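Why Is Grass Green, and Why Do Grown-Ups Keep Cutting It?

Ages 8 and up. Younger if you can sit still.

Grass is the plant people step on while they are looking at other plants. It doesn't smell like roses. You can't climb it. Most people could not tell you a single fact about it, apart from the fact that it needs mowing and that it's somebody else's turn.

This is a little unfair. Rice is a grass. So are wheat, corn and oats, and so is the sugar cane that ended up in your birthday cake. Bamboo is a grass that got carried away. If all the grasses in the world went on strike tomorrow, breakfast would be an egg, and then the chickens would want to know where their grain was.

So let's start with the color.

The green stuff

Inside every blade of grass are tiny green parts, much too small to see without a microscope. They are green because they are packed with something called chlorophyll (say it KLOR-oh-fill). Chlorophyll catches sunlight, and the plant uses that light to turn water and air into sugar. This is called photosynthesis, and it is how a plant makes lunch without going anywhere.

Sunlight looks white or yellowish, but it is really a mix of all the colors of the rainbow. Chlorophyll is a picky eater. It gobbles up most of the red light and most of the blue light, and it leaves a lot of the green on the side of the plate. The leftover green bounces off the leaf and into your eye. When you admire a nice green lawn, you are looking at its leftovers.

When grass gets very thirsty it stops bothering with all this and turns brown. Brown grass is not always dead grass. Often it is just waiting, the way you wait in the car while your parents say goodbye to someone for the ninth time. Give it some rain and it may well green up again.

Growing from the wrong end

Now for the strange part. If you cut the top off a young sunflower, that stem is in serious trouble, because the growing part was up there at the tip. If you cut the top off a blade of grass, it hardly notices.

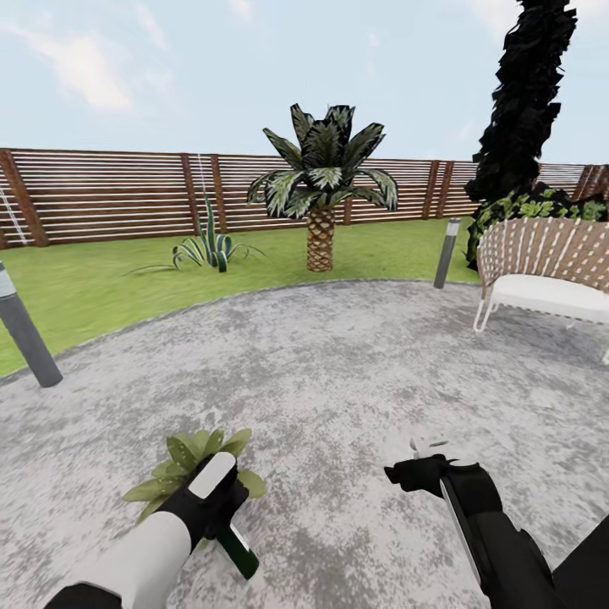

Grass keeps its growing parts low down, close to the soil. New leaf gets pushed up from the bottom, a bit like toothpaste coming out of a tube. The tip of the blade is the oldest bit, and losing it is no great tragedy.

Why would a plant do this? Ask a cow. Animals have been munching on grass for millions of years, and the grasses that could get chewed down and pop back up were the ones that left the most seeds behind. A lawn mower, as far as grass is concerned, is a loud cow with wheels.

That smell

Everybody knows the smell of cut grass. People put it in candles. It comes from chemicals that leak out when the blades are damaged, and some of them help the plant heal or keep germs out. In some plants, smells like this even bring in wasps that eat the caterpillars doing the chewing.

So the lovely fresh scent of summer is partly grass yelling for help. Sorry about that.

Why do we have lawns at all?

Blame rich people. A few hundred years ago in Europe, land was for growing food or feeding animals. If you had a huge field of short grass in front of your house and did nothing useful with it, you were telling the neighbors that you had land to waste. You also needed a lot of workers to cut it by hand, with a long curved blade called a scythe, or else a lot of sheep.

Then, in 1830, an English engineer came up with a machine for cutting grass. Once mowers got cheaper, ordinary people could have a lawn too, and ordinary children could be told to keep off it.

In Galtville, where I live, my neighbor Orlando Mosquera mows in stripes and gets upset if a stripe wobbles. The stripes are not different kinds of grass. The mower bends the blades over, and the ones leaning away from you bounce back more light, so they look pale. The ones leaning toward you look dark. Walk to the other end of the yard and they swap. I told Mr. Mosquera this and he said he knew, thank you.

Try it yourself: the yellow patch

You will need a patch of grass you are allowed to annoy, and something flat that won't let light through, like an old plate or a board.

Put the plate on the grass. Leave it there for 4 days. Do not peek every ten minutes, it lets the light in.

Now lift it up. The grass underneath should look paler than the grass next to it, maybe a bit yellow. Without light, it stopped making much new chlorophyll, and the old stuff was breaking down. If you can't see a difference, put the plate back and wait a few days more. Say hello to any slugs and put those back as well.

Take the plate away for good and check the patch once a day. Write down when you can't find it anymore. My niece Brittany Penner did this one February and forgot where she had put the plate until Mr. Mosquera found it with his mower.

Words to know

Chlorophyll: the green stuff in plants that catches sunlight.
Photosynthesis: making sugar out of light, water and air.
Scythe: a long curved blade for cutting grass. Not for you.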